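Minutes, Packing Room Working Group
10 Apr 2020

Chair: Borghild Aasen
Present: the packing group, two from purchasing, Kallon desk
Minutes: Boström desk

1. Minutes of the March meeting

Read and approved with one correction. Under item 4 it should say the shelf labels go on the left side of the uprights. They had already gone up on the left, so there is nothing to redo. Thanks to everyone who stayed late to finish them, the shelves look wonderful!

2. Storage bay

Borghild opened by saying she walked through the bay this morning and could find every single thing she wanted, which she has not been able to say in the four years she has been here. Big round of applause for the bay crew.

The count of open bins is now down to 54, from 159 when we started. Most of the drop comes from merging half-full bins of the same fitting. Purchasing asked whether the merged bins keep both part numbers on the card. Agreed: old number in pencil, new number in marker, and the pencil one gets erased at the summer stock check.

There is still the matter of the tall cabinet by the door. Nobody on the bay crew has a key and the drawer where the key used to hang has gone to Sernley with the old desk. Kallon desk will call Sernley and ask them to look in the drawer before they refinish it.

Action: Kallon desk.

3. Cartons and tape

The new cartons from Ostik arrived and the group is very pleased with them. They fold up square on the first try, the flaps meet in the middle, and they stack without leaning (we tried a stack as high as the light switch and it stood there all through lunch). Purchasing would like to order the long size as well. There was a good discussion about whether we need the long size in both weights. Packing says the heavier one only, please, as the light one bows when you lift it from one end.

Tape: we have 11 rolls of the wide clear left and a full box of the paper kind. Agreed to use the paper kind for anything staying inside the country and to keep the clear for the long shipments until it runs out. A plea from the packing benches: when you finish a roll, please fold the end over on the next one before you walk away. It takes a second and it saves the next person's fingernails.

Action: Purchasing to order the long carton, heavier weight.

4. Benches and seating

Everyone loves the new bench height. The request for a second foot rail was approved on the spot. Boström desk asked if the stools could be swapped for the ones with the wider seat, and three people said yes before the question was finished. There is money for it, so that will go in with the next order.

The lamp over bench two still buzzes. It has been reported once. It will be reported again, with more feeling.

Action: Borghild to report the lamp. Purchasing to add the stools.

5. Round table and rod bundles

This was the longest item and the most fun. For those who missed the March meeting, the question was where the metal rods should be gathered and bundled before they go in their sleeves. Until now they have been done on the floor mat, and people's knees have had enough.

The group agreed that the big round table with the green top is a great place for them. The surface is smooth, so rods can be turned and lined up with one hand, and the white rim is a handy thing to have between a rod and the floor. You can get at a bundle from more than one side, too, which makes sleeving a pleasure compared with crawling after the far end.
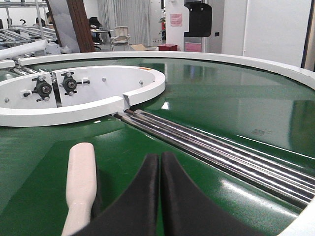 Points agreed for working at the table:

- Rods go down in a tight, parallel bundle, all facing the same way. Please don't fan them out, they are much harder to pick up again.
- Ties go on at both ends first and then the middle. We tried it middle first and the ends spread.
- One bundle on the table at a time until we are all used to it.
- Leave the black knobs on the white inner guide alone. If something seems to need adjusting, tell Borghild.
- Wipe the green top with the soft cloth only. It shines up beautifully, and we would like to keep it that way.

There was some back and forth about bundle size. Packing has been making them up in different numbers depending on who is on shift, and the sleeves end up either baggy or impossible. After a lively few minutes the group settled on 20 rods to a sleeve for the regular orders. Special orders go by the sheet, same as before. Borghild will write the number on a card and hang it on the wall, in large letters.

A question came up about gloves. Thin cotton ones were the clear favorite, as the rods are polished and show every fingerprint. We have plenty in medium and hardly any in small. Purchasing made a note of it and promised to look at extra small as well.

Action: Borghild to hang the card. Purchasing to order gloves, small and extra small.

6. Other business

Kallon desk suggested a swap shelf for leftover packing material, so that good foam and paper stop going in the trash. Very warmly received! It will be the bottom shelf nearest the sink, and anyone may take from it without asking. Please no wet cardboard and no single gloves.

The coffee maker is back from repair and makes coffee again. The water jug for it is missing its lid. If you have the lid, you know where it goes.

Borghild thanked the whole group for the work since the last meeting and said the room has become one she likes showing to visitors. The minute taker would like it recorded that she brought cinnamon buns and that they were gone by item 3.

7. Next meeting

Same room, same time, four weeks from now. Items for the agenda to Borghild by the end of the week before. Bring your ideas for the swap shelf sign.

Packing Room Working Group | Contact: Borghild Aasen, front office | © 2020 | Back to top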